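Irnell extends drop-off hours for household plastics

Irnell residents will be able to leave rigid plastics at the Dow Street depot until 8 p.m. starting in July, the town's waste office said.

The change follows a trial in which the depot took in 509 loads, 212 of them after the old closing time. Most were small household items that the curbside service does not accept, including trays, tubs and clear acrylic.

Gretura, the contractor that runs the depot, will sort the material on site and send it to a plant in Illham every 2 weeks. Film, foam and anything with wiring attached will still be turned away.

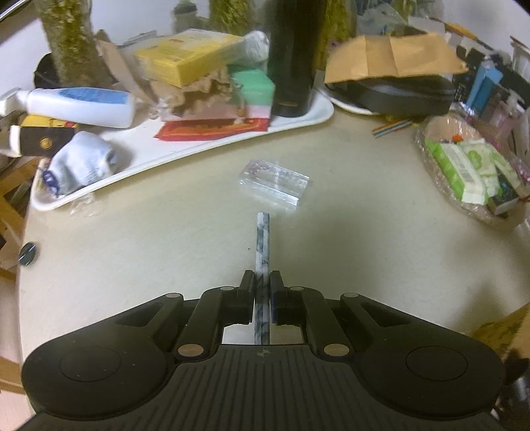

What residents need to do

Items should be empty and clean. Metal screws and fasteners should be removed where possible – mixed pieces go to general waste.

Loads larger than a car trunk must be booked 24 hours ahead. There is no charge for households.

Triin Jankauskaitė, who manages the contract for the town, said the longer hours would be reviewed after the first winter. Business waste is not covered and will continue under separate permits.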